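Reviews > Automation > Software and checkers > Dredico Traseo rules pack

Traseo rules pack for simulated gripper work, by Dredico. Build 3308. Bought with my own money, 100 quid for the single seat, used since September on a bottle and container handling job. Writing this between two other things so excuse the state of it.

What you get. A checker that sits alongside your simulator, reads the run logs and marks each run against a set of handling rules. Plus a handbook, PDF, and a folder of blank forms. The rules cover approach speed, clearance, grip force, what the arm has to do when it loses sight of the thing it's picking, and what has to be written down before you're allowed to call a run a pass. That last section is the best bit, more below.

It isn't a standard. Worth saying straight off as the sales page is a bit slippery on this. It's one firm's idea of good practice, tidied up and turned into checks. If your customer wants a proper risk assessment for a real cell, you still have to do one, with real people standing round the real machine. Traseo won't sign anything for you. The handbook does say so, page two, small type. Put it on the box, please.

Setup. Half a morning. The Burnau plug-in worked first go, picked up my joint names and units with no fuss. Anything else you're writing your own config file, and the sample file has a missing bracket in it that cost me a cup of tea and a good deal of swearing. Reported it. No answer yet.

Now the rules themselves.

Clearance. Default is 20 mm between any moving part and any object that isn't the target, until the arm is in its final approach. Sensible. Strict on a crowded worktop, and you can loosen it, but if you do the change goes in the report with the old figure beside the new one and a box for why. Can't be hidden. I like that a lot. I've seen too many reports where somebody quietly nudged a limit and the whole batch went green.

Speed. Two bands, free travel and close work. Fine. I'd have liked a third for carrying, a full container isn't the same as an empty hand and the checker treats them the same way. You can add your own band but then half the summary charts ignore it.

Grip force. Weakest section. It wants one top limit per object, and anything thin-walled needs a proper curve. A stiff box and a squashy bottle shouldn't be judged the same way. The handbook waves at this with one paragraph and a "see material notes". There are no material notes. I looked.

Loss of view. Rule is: if the camera can't confirm the target, slow down, and if it still can't after the time you've set, stop and back off along the path you came in on. Good rule. Harder to live with than it sounds when the camera is up by the gripper, the fingers and the target get very big very quickly and there's not much else left to look at. The checker only asks whether the tracker was still reporting the target. It never asks whether a person looking at the same view could tell what was going on. Two seperate questions, and I'd want both asked.

So I've bolted on a house rule. Any run that ends in close work gets a saved view from the last stretch, and a human has to look at it and write one line. Not a tick, a line. Slow, yes. I do it for every fail and a random pick of the passes. If the reviewer can't tell finger from target without going back to the scene file, that's what goes in the line, and the run is marked "unclear" and not "pass". Traseo has no "unclear" state by the way. Pass, fail, skipped. I've been using skipped with a note, which is a bodge and makes the totals look daft.

Records. Right, the good part. Before a batch starts you have to fill in what you're testing, what would count as failure, and which build of everything you're on. It locks. Change your mind halfway through 1000 runs and it starts a new batch, the old one stays where it was with your name on it. Annoying for the first week. After that I stopped noticing, and when I had to go back and work out why an older set disagreed with a newer one the answer was on the first sheet. Different friction setting. Two minutes.

Compare the Tsakiris checklist, which I used before. Free, plain spreadsheet, nicer wording, and better on the plain safety-of-people side for when you move to a real arm. But it trusts you. You can fill the whole lot in afterwards from memory and it'll never know. I have done exactly that, on a bad afternoon, and I'm not proud of it.

Reports. Ugly, clear. One page per batch, then a page for each fail. Prints badly on A4, the right-hand column drops off. You can attach views to a run but only one each, and they come out the size of a stamp unless you export them on their own. Translucent stuff suffers most at that size, pale blue on grey just turns to mush.
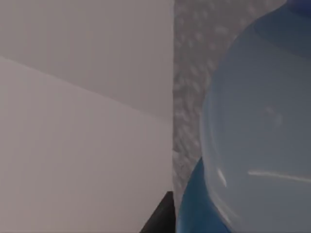 A reader who has the same pack on a bigger seat licence thinks I'm too soft on it. The one-line note is where it all goes wrong, in their view, as after a long day every line says "looks ok" and you've built yourself a slower tick box. Their fix is to make the reviewer name the nearest thing to the finger that isn't the target, or write "can't tell", before any verdict goes in. They'd also ban the person who tuned the grip from reviewing it, full stop.

Fair. I've pinched the first half already and it does wake you up. Second half is lovely if you've got two people. I'm one person most weeks.

Other bits, quick:

Alerts are far too chatty out of the box, turn off the yellow ones.

Rule numbers changed between builds. Unforgivable in a rules product. If your notes say rule 14, write down the title too.

Support is polite and slow.

No offline licence. The rig machine here isn't on the network, so I carry logs across on a stick like it's years ago.

Would I buy it again. Yes, for the locked records and the clearance log. Not for the force section, write your own. If you're only doing a handful of runs stick with the Tsakiris sheet and fill it in BEFORE you press go.

Four out of five, down to three if you handle anything soft. Will update when they fix the braket.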